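Notes from the Lindolside Water Group
4 December 2022

Well, what an autumn it has been, and thank you to everyone who came out along the Zanach in such dreadful weather! I know several of you went home with wet feet, and at least one welly is still somewhere below the footbridge — if it surfaces, we will put it on the wall in the hut.

The brook has been on the parish map since 1711, when it was drawn a good deal straighter than it runs today, and I sometimes wonder whether the mapmaker ever walked it. We have, many times over, and this year we took our samples at 12 spots between the old sheep wash and the Pradau road. The nitrate readings were lower in the upper meadows than they were in April, which cheered us all up no end. Lower down, past the Kocsis yard, they were much the same as before, and we shall keep an eye on that stretch through the winter.

We have also had a lovely response to the appeal for the bank planting. The total stands at £1144, enough to pay for 200 young alders and willows with a little left over for stakes and guards. They will go in as soon as the ground is fit, so please keep an old coat handy and watch the noticeboard by the shop.

The beginners' evenings in the hut carry on after Christmas, and you need no science at all to join in. We go over how to rinse a beaker properly, how to label a sample so that somebody else can read it, and how to write up the results afterwards — there is always tea, and usually far too much cake.

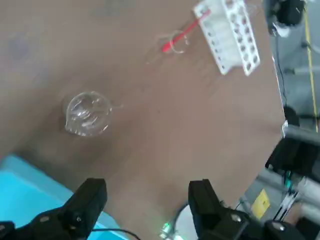 If you would like to come along, put your name on the sheet inside the hut door, and do say if you need a lift, as the lane is very dark at that time of year.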